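Projects > Gositz > Reports to funder > Interim report
Last updated: January

Gositz: gathering examples for household handling
Interim report, prepared by Lesia Shevchuk

We promised 3,000 usable examples by the end of the grant. We have 3,000 recorded examples, and readers who have funded this kind of work before will already have spotted the missing word. Usable is a smaller number. Fedir Prokopenko is still going through the last batches and has asked me not to print a figure until he is done, so I won't.

Collection

Most of the period went into recording from the wrist cameras. The lenses see very wide, and the learning system has to make its peace with everything that comes in along with the task: cables, lamps, furniture, whoever is operating. We decided early on to leave all of it in. A policy trained on tidy pictures tends to do well in tidy pictures, and the grant was not for that.

Shiny and curved surfaces have been the slowest category. They show the arm its own reflection, and an early version of the model took a keen interest in it. We now label reflections as a separate class. This added more annotation work than I budgeted for, and Ihor Lytvynenko has been gracious about it in writing. 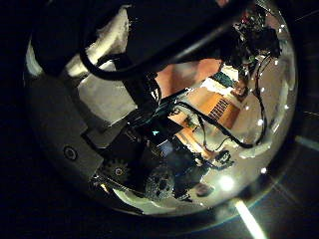
Wrist camera view: the arm and an orange box reflected in a curved surface.

Operators

We trained 13 operators and kept seven. The others left for ordinary reasons, exams mostly, and one for a job with regular lunch. Kyrylo Demchenko rewrote the operator guide after we found that people had developed private styles of picking things up. Variety is welcome in the data. A habit of pausing over every object before committing to it is less welcome, and the model had begun to copy it with great dignity.

The guide now asks for a short spoken note at the end of each attempt: what was tried, and whether the operator would call it a success. The notes disagree with the automatic success check often enough to be worth keeping. Where they disagree, Fedir watches the recording and rules. There is no appeal.

Labeling and storage

Labeling moved from Levchenko to Nadevik partway through the period. Levchenko kept the old format readable during the switch, for which we are grateful — the import script we wrote ourselves did not. Two weeks of labels had to be matched again by hand. All of them are back in place, and the script has been retired.

Lighting gave us the other large job. Glare on polished wood reads as an object to the current model, and it will reach for a bright spot with real conviction. Petro Panasiuk is collecting a set of failures of exactly this sort, which we intend to train against next.
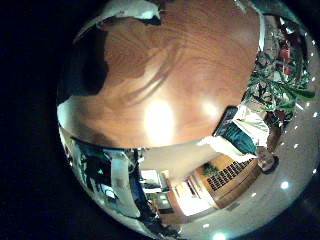

Do failed attempts count toward the total?
They are counted, but stored and reported separately. The usable figure in the final report will cover successful attempts only.

Spending

Staff time is over plan because of the reflections work. Equipment is under plan because the second set of grippers from Brovis has not shipped. I would like to move the difference across and will send the form separately, now that I have found the current version of it.

Next period

Finish the review and give you the number. Record the glare set. Retrain and test on objects the model has not seen, handled by operators it has not learned to imitate. Kyrylo would also like to recruit again before the exams come back around.

Contact: Lesia Shevchuk, Gositz project office | Back to top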